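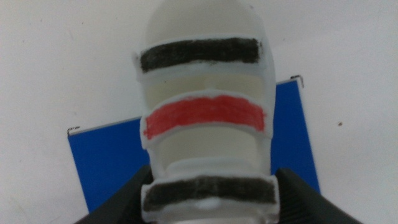
Madalena Nogueira wrote in to ask if she could skip the table part altogether and do her bands standing at the kitchen counter, the way she did with the old kit. Leonilde Mota answered before I got there and said sure, if you like black thumbprints on your bread box.

I'm with Leonilde. You can color these pieces anywhere, but the set-up takes less time than cleaning a counter, and the bands come out better when you're sitting down with your elbows on something. So please don't skip to the coloring section yet! If you've done the Falcão pieces before, most of this will be familiar, apart from step 6, where I've changed my mind.

Section 2. Getting the table ready and coloring the bands

What you need
Your ribbed white pieces, washed
One black and one red, marker or paint (see the note under step 5)
A flat board you don't mind getting color on
Fine sandpaper, 200 grit
Cotton swabs and a small dish of rubbing alcohol
A plain table with a chair that fits under it

The table

1. Clear the table and wipe it down with dish soap and water. Old smudges that won't budge are fine. Crumbs are the thing to get rid of, because a crumb under the base makes the piece lean and you'll chase your line all the way around without knowing why.

2. Push it back to the wall if you can. I like a light wall behind a light table. I used to work at a dark desk with a patterned curtain behind it, and I kept losing track of where the white rim stopped (my first dozen Falcão pieces look like a raccoon got at them).

3. Sit down and check your light before you open anything. Hold your hand over the middle of the table. If it throws a hard shadow, move the lamp farther off or bounce it at the wall. You want it even, and it doesn't need to be super bright.
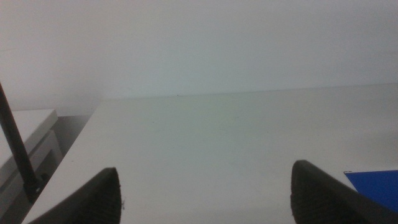

4. Decide what goes to the side. Color, swabs and the dish should all live lower than the tabletop if you've got a shelf or a cabinet or even a sturdy box for them. I know that sounds fussy. The first time you knock a dish of alcohol across a row of finished pieces you'll want it too. Put it on the side of the hand you don't write with, so you're never reaching across your work with a loaded brush.

Caution: Keep the alcohol capped or covered when you're not dipping a swab, open a window, and keep it well away from candles and the stove. It takes color off finished pieces in a blink, and it'll go for the varnish on a nice table as well.

The pieces

5. Look over the ribs with your fingers. The thick edges can be a bit rough and that's normal. If there's a burr that catches your skin, take it down with the sandpaper, two or three light strokes, and then wipe the dust off. Don't sand the face of a band you plan to color. It drinks up the ink and goes patchy.

Note: Marker or paint? Both work. Marker is quicker and fuzzier at the edges. Paint gives you a flatter stripe but it likes to run into the recessed parts if your brush is too wet. I use the Erent chisel marker for black and Flornex paint for red – that's purely habit, and whatever you have in the drawer is worth trying on a spare first.

6. Start with the middle band, in red. Older copies of this guide said to begin at the top, and I take it back. If you do black first and your wrist drifts, you drag black into the red and it never comes out clean. Red into black hardly matters.

7. Color the center of the raised band first and work outward, stopping short of the edges so you leave a thin white border all the way around. Turn the piece, not your hand. A second coat helps with streaks, but let the first one dry or you'll lift it right off.

8. Stay out of the recessed sections. They're meant to stay pale. If you slip, get a damp swab in there right away and twist it, don't scrub.

9. Let the red dry completely, then do the two black bands, one above it and one below. The lower one is harder to reach because your knuckles hit the board. I tip the piece back a little and hold it by the dome.

Caution: Hold the dome with clean fingers. I keep a rag on my knee for this and still forget.

10. Stand the piece upright on the board and leave it alone. Overnight is best for paint. Marker is usually safe to handle after an hour, though on a muggy day I'd give it longer.

If something looks wrong

The stripe is wobbly. Leave it. A wavy edge reads as perfectly straight from across a room, and every time I've tried to fix one I've made it wider and then had to widen the others to match.

The black looks gray in places. You need another coat, or the marker is on its way out. Two bands side by side from a new marker and an old one will look different, so do both blacks with the same one.

The piece rocks. Check the base for a bump or a bit of leftover plastic before you blame the table. You can sand it gently, but stop and try it after each stroke.

Color came off on your fingers the next day. That's almost always soap left from washing. Strip the band with alcohol, rinse, dry, and go again from step 6.

If you have the Heltero pieces, the ribs are closer together and you'll want a narrower tip. The steps are the same up to 8, and then go to Section 3 for the order of the bands.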